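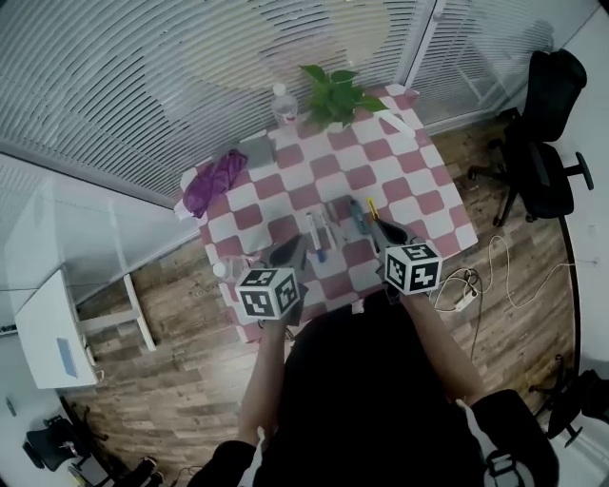 ズールモント公開実演(ズールモントこうかいじつえん、Zolmont Open Demonstration)は、手持ち式グリッパーを用いた卓上作業の教示を主題とする公開行事である。ロボット研究施設ズールモント(Zolmont)が主催し、毎年7月に同施設の教示室で行われる。来場者は作業者による教示の様子を見学し、希望者は自らグリッパーを手に取って操作を体験できる。通称は「ズールモント実演」。

概要

ズールモントはドラキットステッド(Drakitstead)に所在する研究施設で、日用品の整理、受け渡し、簡単な組み立てなど、机の上で完結する作業の自動化を扱う。公開実演はこのうち教示の工程を一般に公開するもので、完成したロボットの動作披露を中心とする一般的な展示会とは構成が異なる。見学の大半は、人がグリッパーを両手に持って物を動かす工程に充てられる。

入場は事前申込制で、定員は1回の開催につき400人である。参加費は無料だが、体験枠を利用する場合は教材費として500円を支払う。対象は小学校高学年以上とされ、小学生には保護者の同伴が求められる。

沿革

施設の開設当初、見学の受け入れは大学や企業の関係者に限られていた。近隣の学校から見学の希望が続いたため、教示室の一部を使った小規模な説明会が開かれ、これが公開実演の前身となった。説明会は当初、講義と映像の上映のみで構成されていたが、参加者の感想に「実際の作業を近くで見たい」というものが多く、次の回から作業者による実演が加えられた。

2021年1月1日に施設の広報規程が改められ、説明会は現在の名称に変更された。同時に開催時期が7月に固定され、体験枠が設けられた。改称後の最初の開催では申込みが1,277件に達し、抽選によって参加者が決められた。以後も申込みが定員を上回る場合は抽選とする方式が続いている。

実演の内容

実演は机を挟んで行われる。作業者は左右の手に1台ずつグリッパーを持ち、机上に置かれた小物をつかみ、移動し、所定の位置に置く。グリッパーには白い立方体が取り付けられ、各面に黒い模様のマーカーが印刷されている。マーカーをカメラで読み取ることで、グリッパーの位置と向きが時刻ごとに記録される。

扱う物にはペン、クリップ、小瓶、布など、家庭や事務所にあるものが選ばれる。机には格子柄のクロスを掛けることがある。無地の天板に比べて見た目が複雑になり、物と背景を区別する処理の条件が厳しくなる。布類は形が一定しないため難度の高い課題に分類され、体験枠では使用しない。

標準の課題は19種類ある。片手で行う課題には、ペンを指定の向きに並べるもの、クリップを皿に移すものなどがある。両手で行う課題には、容器を一方のグリッパーで押さえ、もう一方で蓋を回すものや、物を左右のグリッパーの間で持ち替えるものが含まれる。当日の実演ではこのうち数種類が選ばれ、進行役が課題名を読み上げてから作業が始まる。

1回の教示は、作業者が両手のグリッパーを開始位置に構えたところから、物をすべて置いて再び構えの姿勢に戻るまでを単位とする。途中で物を落とした場合も記録は止めず、拾い直して続ける。落下を含む記録は別に分類され、失敗からの復帰を学習させる目的で使われる。見学者には、この分類の作業も画面上で紹介される。

使用機材

記録と再生にはクレック(Cureck)と呼ばれる施設独自のソフトウェアが用いられる。クレックは映像とグリッパーの開閉量を同じ時間軸に並べて表示し、教示の区切りを手動で修正する機能を持つ。実演中は操作画面が見学者側のモニターにも映され、マーカーが読み取れなかった区間は灰色で示される。手や物の陰にマーカーが入ると灰色の区間が増えるため、作業者は手首の角度に注意しながら動作する。

手持ち式グリッパーの先端部は、再生に用いるロボットのものと同じ形状に作られている。人が持った状態でつかめた物は、原則としてロボットの手先でもつかめることになる。ただし人の腕とロボットの腕では届く範囲が異なるため、記録された動作の一部は再生前に除外される。

再生用の双腕ロボットはラージプート(Rajput)と名付けられ、教示室に隣接する別室に設置されている。実演の後半では、事前に学習を済ませた課題についてラージプートの動作を窓越しに見学できる。見学者が当日に行った教示がその場で再生されることはない。

体験枠

体験枠では、係員の説明を受けた後、片手の課題を1つ行う。グリッパーは引き金を引くと閉じる構造で、利き手に合わせて選ぶことができる。机の前に立って行うのが基本だが、申し出により椅子に座って参加することもできる。袖口の広い服は机上の物に触れやすいため、袖留めを貸し出している。

体験で得られた記録は、参加者が同意した場合に限り研究に利用される。同意書は受付で配布され、記録の利用を断っても体験には参加できる。

見学上の注意

教示室内の撮影は、指定された時間に限って認められている。フラッシュの使用はマーカーの読み取りに影響するため禁止である。室内の照明とブラインドは進行役が調整し、見学者が操作することはできない。飲食は受付横の休憩所で行う。

評価

地域の学校では、情報や技術の授業の一環として公開実演への参加を取り入れている例がある。参加者への調査では、教示の工程に多くの人手がかかることを初めて知ったという回答が目立つ。一方で、後方の列からは机上の小物が見えにくいという指摘が繰り返し寄せられており、主催者は1組あたりの人数を減らし、手元を映すモニターを追加した。説明が専門用語に偏るとの意見を受けて、配布資料には用語の一覧が付されるようになった。

関連項目

模倣学習
遠隔操作
双腕ロボット
エンドエフェクタ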